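4.2 Rules for reporting a simulated kitchen task

Most disputes in our log come down to the word "on." The Ostard guideline says an episode counts as a success when the object is "on the plate." It doesn't say whether a bagel leaning on the rim is on the plate, or whether the gripper must have let go of it first. Two teams read the same sentence and scored the same 404 episodes differently, each with complete confidence.

We therefore follow the stricter wording drafted by Tuấn Võ for the Clodholm benchmark, with small changes. An object is placed when it touches the plate, touches nothing else, and the hand has been clear of it for 2 seconds. Until then the episode is open, however promising it looks. Figure 6 shows the kind of moment at which people like to stop the clock.

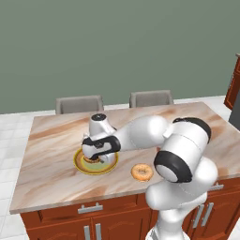
Figure 6. Simulated kitchen island, arm over the plate. Under our rule a state like this is not scored while the hand is still at the plate.

The second rule concerns distractors. Any food item left on the counter must be listed in the episode file, even when the authors consider it scenery. Cao and Hovico both let such items go unlisted, and a policy that picks up the wrong pastry with great skill is then hard to tell from one that works.

Finally, random seeds are fixed before the first run and published with the results. Of the 9 reports we reviewed, most promised this in the methods section and forgot it by the appendix. Our own first draft was among them.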